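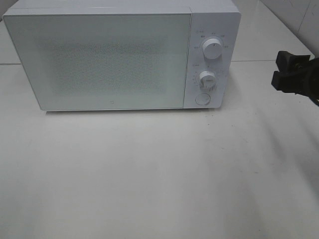
White microwave on the tiled worktop.

Sumness > Who we are > About us

Print this page | E-mail this page

About Sumness

Sumness is a Christian study and mentoring centre for students who come from other countries and want to serve their home churches after their degree. We are situated in Sowerby, in the former school house beside the chapel, and we belong to no single denomination.

The work began with a Bible reading group of students who met in a borrowed kitchen. They read slowly, because most of them were reading in their second or third language, and they asked questions for which the Sunday sermon had no time. How should I speak with my father about my faith? May I take a post in the ministry of my country if I know that bribes are usual there? After two years the group asked a local church for a room and for an older person who could walk with them. From this request came the form of mentoring that we still practise.

What we do

Each student who joins us receives a mentor for the whole length of the study, and if both wish it, also for the first years at home. Mentor and student meet every second week. They choose the place by themselves. We give them a reading plan, but we do not ask for reports about what was spoken.

In the evening programme we teach church history, reading of the Old and New Testament, and ethics of work. The course has 40 evenings, spread over two academic years. There is no examination. At the end every student writes a plan for some service in the home town, and defends it in front of the others. In past years we have heard plans for a legal advice hour in a parish hall, a training for Sunday school teachers, and a small fund for school books.

Our library holds 506 volumes, the majority of them given by retired ministers. Students may keep a book for 30 days. Commentaries in languages other than English are few and we are glad for each one.

Plovo and Dresow

Since we could not follow our former students well by letters, we made Plovo, a simple online meeting place where they can share prayer requests and ask advice from each other. It is closed to the public. A new member must be introduced by a mentor.

Dresow is our summer house. Every August, mentors and students spend a week there together with morning prayer, lectures and much walking. The cost is kept low and everybody takes a turn in cooking and washing up. Families are welcome, also with small children.

What we believe

We hold to the Apostles' Creed and to the authority of Scripture. On matters where churches differ, such as the age of baptism, we ask our teachers to explain more than one position with fairness. Students without Christian faith may attend all evenings. They are told from the beginning what we are, and no one is pressed to pray.

How we are paid for

We live from gifts of churches and private persons. Students pay nothing for the evening course. Mentors receive no salary, only their travel costs. The yearly accounts can be read in the office and we send a copy by post to anyone who asks.

Visiting us

The office is open from 2 in the afternoon until the evening course begins. The entrance is at the side, through the green gate. If you wish to become a mentor, please write us first some lines about yourself and your church. New mentors start in October, after a preparation weekend.

Print this page | E-mail this page

Comments (3)

oldparishioner
I gave you a box of commentaries in spring, two were in German. Did they arrive on the shelf?

Grace_and_tea
My mentor and I still speak every month, four years after I went home. The week at Dresow was the best part for me, even with the rain.

T. from the north side
Is the evening course open for people who are not students any more? I am working but I live close.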